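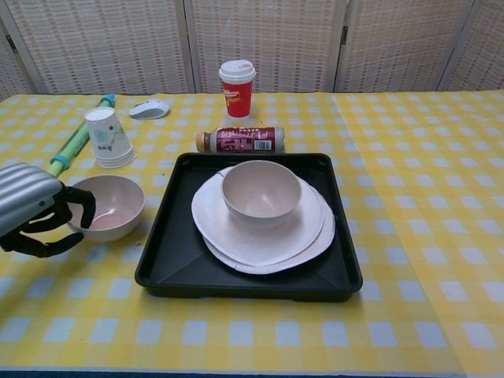

Bowl and plates stacked in the tray, second bowl to the left of it.

Clearing a small table with one tray

This method suits a light meal for two: bowls, paper plates, a bottle and a lidded cup. It needs one square tray with raised sides and a waste bag.

1. Set the tray flat in the middle of the table. Keep the whole base on the tabletop, with no side hanging over.

2. Put the paper plates in first, largest at the bottom. Scrape food into the waste bag before stacking. Paper plates warp when damp, so press the stack down lightly with your palm.

3. Check each bowl for leftover liquid. Empty it before it goes on the stack. A spoonful of sauce is enough to soak through a paper plate.

4. Center the first bowl on the top plate. Nest the second bowl inside it. Hold a bowl by the rim and outer wall, and lower it straight down. Do not stack more than 4 bowls in one tray.

5. Leave bottles and cups for last. Tighten the bottle cap and lay the bottle along one side of the tray, next to the plates. Carry a lidded cup separately, upright, until you know it is empty.

6. Lift the tray with both hands under opposite sides.

At the sink, take the bowls off first and rinse them. Paper plates with food on them go in the trash. Sort the bottle according to your local recycling rules.

If the tablecloth stays on, wipe under the tray position before folding the cloth back.

Text: Beca Gough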